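Desk and Shelf Tips: Keeping Books Upright on a Small Table

I have kept books on tables for as long as I have had tables, and I have had them slump, fan out, slide under the radiator and take a full mug with them. We get a lot of letters on this one, mostly in September when people set up a desk for the school year and then again right after New Year's, so I have finally sat down on a Thursday evening with a cup of tea to put everything in one place. Some of it you will know already. Skip along to the part you need, I won't be offended.

Start by taking everything off

I know, I know, you only wanted to straighten up four cookbooks and a dictionary. But lift the whole lot off, put it on the bed or a chair, and wipe the table down with a barely damp cloth and then a dry one. Light-colored tabletops show a gray line along the wall where the dust settles, and you will never get at it with the books in place. If there is a sticky patch (there is always a sticky patch), a drop of dish soap in warm water does it nine times out of ten. Please don't use the rough side of the sponge on a matte finish. It leaves shiny spots, and I have one on my own desk the size of a saucer to prove it.

Decide which books really live there

A table is for the books you are using this month. The rest can go to the big shelf in the hall or wherever yours is. I used to keep a whole row on my desk, 60 centimeters of it when I measured, and I was reaching for the same three every single day while the others just stood there collecting fluff. Now I swap them on the first of the month, more or less, and it's quite a pleasant little job, a bit like going to the library in your own house!

Bookend, box or wire rack?

Plain bookends are fine for a long row of books that are all much the same height. They do badly with a short row, as there isn't enough weight to hold them, and off they skate. If you already own a pair, stick a strip of rubbery shelf liner underneath and they will behave much better.

A magazine box suits floppy things, so workbooks, pattern booklets, the manual for the boiler. The trouble is that you can't see what is in it, and the last thing in gets pulled out by the ear.

A wire rack with dividers is what I reach for when there are only a handful of books. Each one has its own slot, you can take one out without the others falling over to say goodbye, and the air gets around them, which old paper likes. Ours came from Jetholm and it has been moved from room to room more times than I could tell you. The Nonden one is a bit deeper and better for big art books, though it does take up more of the table.

Before you buy, measure your thickest book at the spine and compare it with the gap between the dividers. A book that has to be squeezed in will scuff at the corners every time it goes back. Check the height of your tallest book too, if there is a shelf or a cupboard above the table. A 211-page paperback slips in nearly anywhere, but a hardback with a dust jacket needs room to come up and out without catching the jacket on a rod.

Placing the rack

Put it off to one side, the side you don't write on, and leave yourself the open stretch in the middle. I like mine set at a bit of an angle so the front cover faces me when I sit down. If your table is up against a white wall, leave a finger's width behind the rack so the wire doesn't rub a mark into the paint. Those little rubber feet that come on a sheet (I bought the Eskildsen ones, 40 to a pack, and I will be leaving some of them to my grandchildren) can be pressed under the corners of the base to stop it sliding.

Turn the prettiest cover to the front. It sounds silly, but a tidy corner you enjoy looking at is a corner you keep tidy.

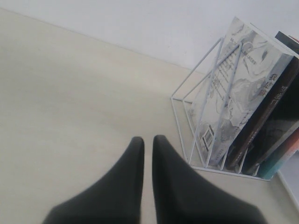

The Home Corner, Grellivton Household Tips Team

Pale covers and a white rack go so nicely together on a light table, and a soft gray landscape on the front book is very nearly as good as hanging a picture. Do keep pale covers out of direct sun, though, and handle them with clean hands (I say this as somebody who reads with buttered toast).

Cleaning a wire rack

An old, soft toothbrush is the thing for where the rods cross. Take the books out, brush it dry first, then go over it with soapy water and dry it really well with a towel, getting right down to the joints. If the paint has chipped, dab on a little white enamel and give it a full day before any book goes near it. A reader wrote in to say she does hers in the dishwasher. I wouldn't, but she seems happy.

When the books lean

A gentle lean in a slot won't hurt a book you use often. For one that is going to stay put for months, stand it up straighter with a piece of card folded into the slot beside it, or lay it flat somewhere else. Very heavy books are better flat anyway. My big gardening one has 140 color plates and I gave up trying to stand it up years ago, so it lives on the lower shelf with the seed catalogs on top.

Next month we will get to cables and desk lamps, and I still owe several of you the recipe for the beeswax polish.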